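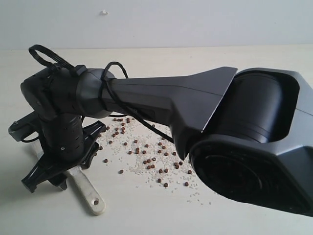
Mine has been on the kitchen door since term started and the only thing I'd change is the size of the Sunday box, a customer wrote to us about last year's Hakala planner. Fair point! The Sunday box was too small, it bothered us as well, and in the new set it's the same width as all the others.

February
By Haruna Iwasaki

Hakala Undated Planner Pack (no. 3252)

The Hakala is a printable planner you can start on any week of any year. The files are PDFs, 64 pages in all, and you print the ones you like and leave the rest alone. I've been using the test version since before Christmas and I still get a silly amount of pleasure from filling in a fresh month. There are monthly grids, weekly spreads (one with times down the side, one without), a year on a single page, a birthday list, a meal page and a set of plain lined sheets that match everything else.

None of the pages have dates printed on them. You write in your own numbers, or use the little date tabs on the last two pages if your handwriting is anything like mine. Weeks can begin on Monday or Sunday, and both versions are in the same download, in separate folders. 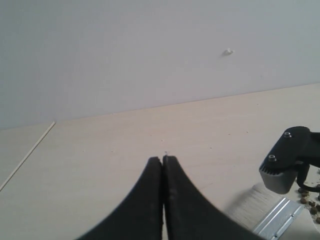
WUDISDALE, February – The second edition is ready, and it's had a proper going over. We redrew every grid line. They used to be solid black and on some home printers they came out heavier than the writing, so they're now a soft grey that still shows up on a cheap cartridge. The margins are wider on the left, which gives you room for a hole punch or a row of staples. There's also a new layout for people who work shifts, with each day split into three bands, and that one came straight from people writing in and asking for it (four of you in one month!).

We changed the lettering too. The month headings are in Evard's own hand-drawn capitals, scanned and tidied up a bit, with the wobble left in the letter M. I love that M.

What you need

Any printer that takes A4. The pages are also set up for US Letter, and there's an A3 version of the year page if you have access to a bigger machine or don't mind going to a copy shop. The artwork is saved at 400 dpi, so the A3 page stays crisp.

Ordinary copier paper works perfectly well for the weekly sheets. For the monthly grids I'd go a little heavier, and my favourite so far is the Plasel matt, which takes pencil, gel pen and highlighter without any show-through that I can find. Felt tips are another story. Do one page first and turn it over before you print the lot.

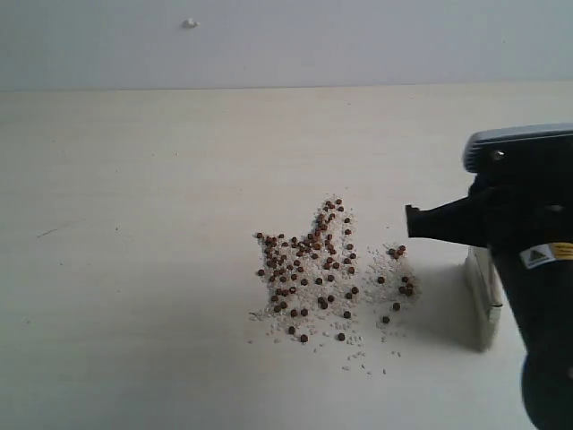
Pale tabletop, plain wall behind.

Printing it

Open the file in a PDF reader, as browsers sometimes shrink the page without telling you. Choose "actual size" or 100 per cent. If you're printing both sides, flip on the long edge for the weekly spreads and the short edge for the year page. A full pack on both sides takes my old inkjet around 40 minutes, and I usually put the kettle on.

If the grey lines look faint, go up one step in print quality. If they look dark, try draft. I keep a draft copy of the meal page on the fridge and swap it every week, and it looks fine.

You can print as many copies as you like for your own home or classroom. Please don't pass the files on or sell the printed sheets.
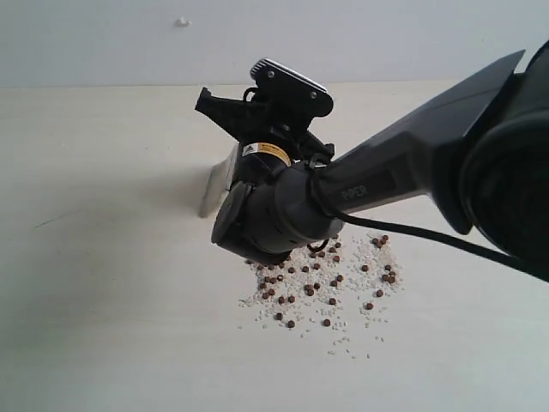

Colours

Three to pick from: moss, brick and plain grey. All three come in the pack, so you can mix them. I use brick for the months and grey for everything else, and the shift layout looks lovely in moss. The headings and the small corner marks are the only coloured parts, and they use very little ink.

Still to come

A fortnight view, which is nearly done, and a page for tracking library books. If you already have this edition, both will be added to your download folder and you won't need to buy anything again. Pages from the first edition fit the same punch holes if you're using them up.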